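双臂仿真里对比夹爪和腕部相机,换了夹爪之后抓取结果对不上,该先查哪一块?

阅读时间:8 分钟

提问:Ieva Šimkus

我在做一个夹爪选型的对比,全部在仿真里跑,还没有上真机。平台是双臂的,候选夹爪有两款,我们内部按供应商叫 Prirkard 和 Serkgate。Prirkard 是平行两指,行程短一些,指面是平的;Serkgate 的手指可以换指尖,控制接口是位置加力限,两家给的模型文件格式也不一样,我自己转过一遍。

测试流程很简单:物体放在地板上,位置随机,手臂从预备姿态下去,闭合,抬起,保持,放回。每款夹爪跑 1,000 次,随机种子相同。物体、摩擦参数、控制周期都没动,控制周期是 5 毫秒。

问题有三个。

第一,Serkgate 的 1,000 次里有 181 次判为失败,我逐条翻日志,发现其中不少在闭合阶段力已经上来了,抬起之后才丢。Prirkard 几乎没有这种情况,它的失败都是没对准。我不确定这是夹爪本身的差别,还是我转模型时把什么东西弄坏了。

第二,我同时在比两个视角,一个是头部相机,一个是腕部相机。场景背景用的是深色大理石贴图,环境光调得低。头部视角下检测比较稳,腕部视角下检测框会跳,尤其是手指张开、中间露出背景的时候。

第三,控制器。我现在用的是关节空间的 PD,有人建议我换成笛卡尔阻抗再比夹爪,我担心换了之后前面的数据全部作废。

头部视角这边我固定了相机外参,两款夹爪共用一组数值。

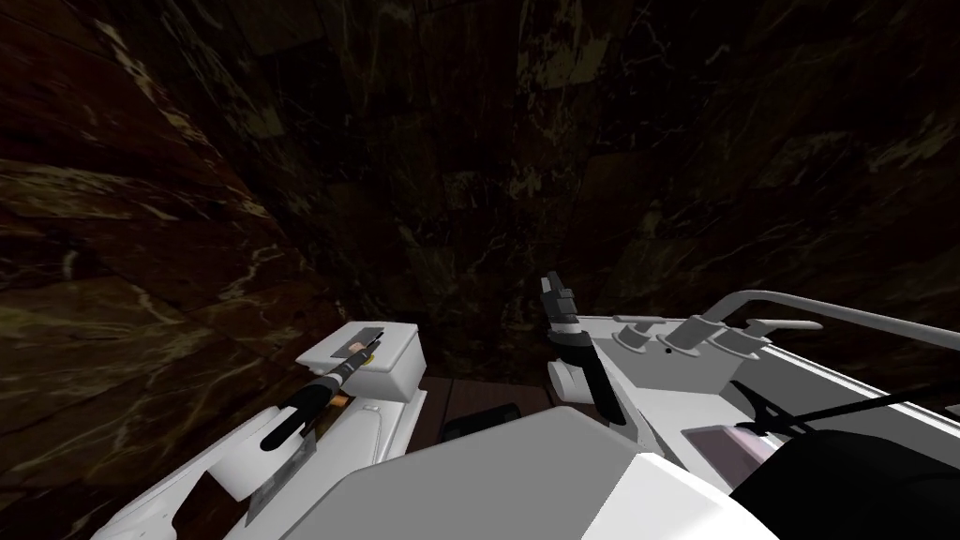

头部相机的外参是从机身模型里读的,没有再做标定,分辨率和腕部相机设成一样。我最担心的是遮挡:两条手臂往下伸的时候,机身那块灰色的面板占了画面下方一大片,地板只在两臂之间露出一条,物体如果随机到靠近机身的地方,就会被面板边缘挡住一部分。我现在的做法是把被挡住的样本也算进去,没有剔除,不知道合不合理。

腕部相机装在夹爪底座后面,朝手指方向看。视场角没有改过,用的是模型自带的默认值。检测网络是在另一个场景里训的,背景是浅色桌面,当时没有出现过这种跳动。
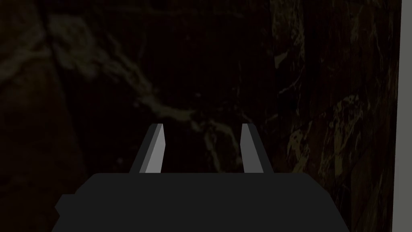
腕部视角,手指张开,背景为深色大理石贴图。

我的问题归纳一下:抬起后丢失应该先查模型还是先查控制;腕部检测跳动是光照问题还是贴图问题;控制器要不要在这个阶段换。机器配置应该不是瓶颈,仿真能跑到实时以上。谢谢。

——

回答一(已采纳):Margus Siliņa

先查模型,控制放后面。你说力上来了,抬起之后才丢,这种现象我碰到过两回,原因都在碰撞体上。

转格式的时候,很多工具会把手指的碰撞网格自动换成凸包。平行两指、指面又是平的,换成凸包影响不大,所以 Prirkard 看不出来。带可换指尖的手指,指尖和指身之间一般有台阶,凸包会把台阶填平,接触点就跑到了不该在的位置。闭合时力读数正常,抬起时接触点滑到凸包的斜面上,物体就掉了。

检查方法:

1. 打开碰撞体显示,关掉外观网格,看指尖轮廓还在不在。
2. 在物体上放两个接触点标记,记录闭合结束那一刻和抬起后第一个周期的位置,看有没有跳。
3. 把指尖的碰撞体手工换成几个长方体拼起来,别的都不改,用原来的种子把那 181 次重跑一遍。

如果第三步之后失败数明显下降,就是转换的问题,夹爪对比的数据要重做。如果没变化,再去看质量和惯量。我见过转换之后手指质量变成默认值的,单位从克变成千克的也有,两种都会让力限控制的表现很奇怪。还有一点容易漏:两指之间的联动约束。有的格式支持从动关节,有的不支持,转过去之后两根手指成了独立关节,各走各的,夹持中心会偏。你把左右手指的关节位置画在一张图上就能看出来。

关于遮挡。被挡住的样本可以留,但要单独统计。你的目的是比夹爪,遮挡造成的失败跟夹爪没有关系,混在一起会把差别冲淡。我的做法是给每次试验加一个可见比例字段,由仿真直接输出,最后分两组报。另外外参共用没问题,前提是两款夹爪的安装法兰到指尖的距离写对了。预备姿态如果是按关节角写死的,换夹爪以后指尖高度会变,手臂对相机的遮挡也会变,这个要改成按指尖位姿来定。

关于控制器。不要在这个阶段换。一次只改一个量,先把夹爪的结论做完。等结论出来,再挑一款夹爪比 PD 和阻抗,前面的数据可以直接当基线,不会作废。阻抗控制对位置误差更宽容,现在换上去,Prirkard 那些没对准的失败会减少,你反而看不清两款夹爪在对准要求上的差别。

腕部相机我用得不多,只说一条:确认一下近裁剪面。默认值太大的话,手指靠近相机的部分会被切掉一截,检测网络看到的是残缺的手指。你的图里两根手指从底座到指尖都连着,所以应该不是这个,但换成 Serkgate 以后要再看一次,它的安装位置不一样。

——

回答二:Thepsuriya

补充腕部检测这一块,前面没有展开。

光照和贴图两个因素要拆开试。建议做四组:原光照原贴图、原光照纯色背景、亮光照原贴图、亮光照纯色背景。每组 400 次就够看趋势了,不用跑满。只看检测框中心的抖动,不用管抓取成不成功。

我倾向于是贴图。你的腕部图里,大理石有一簇浅色纹路正好在两个指尖之间偏上一点,还有几条细的往下拖到指缝里。检测网络在浅色桌面上训练,见到暗背景里的亮条纹,有可能当成物体边缘。手指内侧那一面也是浅灰的,跟纹路的颜色离得不远。手臂一动,纹路在指缝里跟着移动,框就跟着跳。头部视角离得远,纹路在图里占的面积小,所以稳一些。这是推测,要以四组的结果为准。

如果确认是贴图,有两种处理:

一是训练时加背景随机化,把这类石纹、木纹都放进去。花时间,但以后换场景不用再返工。

二是在比夹爪的阶段直接用仿真里的物体真值位姿,不走检测。这样夹爪的结果里不带视觉误差,相机的对比单独做一张表。我在 Skirley 的项目里用的是第二种,先出夹爪结论,视觉晚两周补上,报告也是分两章写的。

贴图分辨率也可以看一眼。纹路边缘发糊,多半是贴图本身分辨率低又被拉大了。头部相机看不太出来,腕部相机离表面近就明显。换一张高分辨率的不一定更好检测,但至少跟真机情况接近一点。

控制器同意楼上,先别动。

——

回答三:匿名用户

摩擦系数调大试试,我之前也是抬起来就掉,调大就好了。求解器迭代次数也可以加。

——

提问者追加

按回答一的步骤查了,碰撞体确实被转成了凸包,指尖的台阶没有了。联动约束是好的,左右手指的曲线重合。质量没有问题,惯量有一项是零,已经改掉。那 181 次还在重跑,跑完我再贴数字。

回答三的办法我没有用,摩擦系数两款夹爪必须一致,调大之后 Prirkard 那边也得全部重来,而且会盖住碰撞体的问题。

预备姿态确实是按关节角写死的,已经改成按指尖位姿。改完以后 Serkgate 的起始高度变了,所以头部视角的遮挡统计也要重新做。四组光照和贴图的测试排在这后面。

另外想再问一句:可见比例分组的阈值一般取多少?我先按一半分的,没有什么依据。

——

Margus Siliņa 回复

没有通用的数。你把可见比例和检测误差画成散点,看误差从哪里开始变大,就取在那里。两款夹爪要用同一个阈值,先定好再看抓取结果,不要反过来。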